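Skilstead Community Kitchen - Setting a Small Table
Notes for session 3, Aug 26, 2026
Dalibor Malý

Hi all, these are the notes I promised, tidied up a bit from my scribbles. Last time we ran out of room talking about colour, so I'm starting there.

I'm a big believer in a white surface for practice. It's a bit stark, sure, but you notice straight away where your eye goes, and with an orange fruit it goes right to the fruit! Look at the grooves between the lobes and how the orange gets deeper down in the creases. Real or pretend, a squat little mandarin shape is lovely to set out.

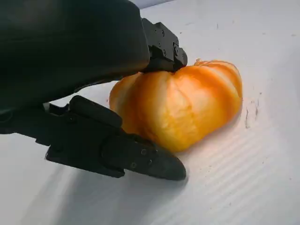
I like to get the fruit placed first and leave it alone while I sort out the rest. Everyone fiddles (me included), and after a while you can't tell whether you've made it better or just different.

Now, the order I'd like you to try at home:

1. Plate. Go pale. A lavender one is my favourite with anything orange, as it's soft enough that the food does the talking.

2. Bread. Two pieces, one at the plate's rim and the other out on the tabletop. Glossy, golden-brown stripes if you can get them - plain rolls look a bit flat next to fruit.

3. Cup. Small and pale. Teal is great with orange, and it doesn't need to be anywhere near the middle. 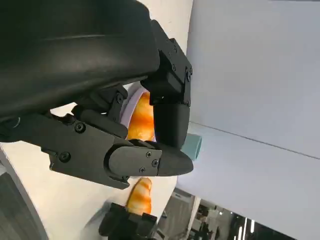

4. Fruit again. Check it against the plate now that the bread is down. Too close and the two oranges run together, too far and it looks like it rolled off.

Then have a go from a different side of the table. I walk around mine a fair bit, and I always find one view where the round plate and the little ribbed fruit sit nicely together and the rest hardly matters.
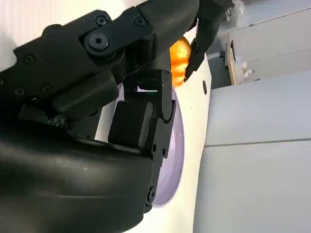 Gaps are the other thing. Leave more white showing than feels comfortable, then see how it looks after a cuppa. If you still want to fill it, go for it.

For October: bring one plate and one thing to eat off it, any colour but orange please. The reading is pages 11 to 17 of the Wernedlow booklet, spares are in room 204.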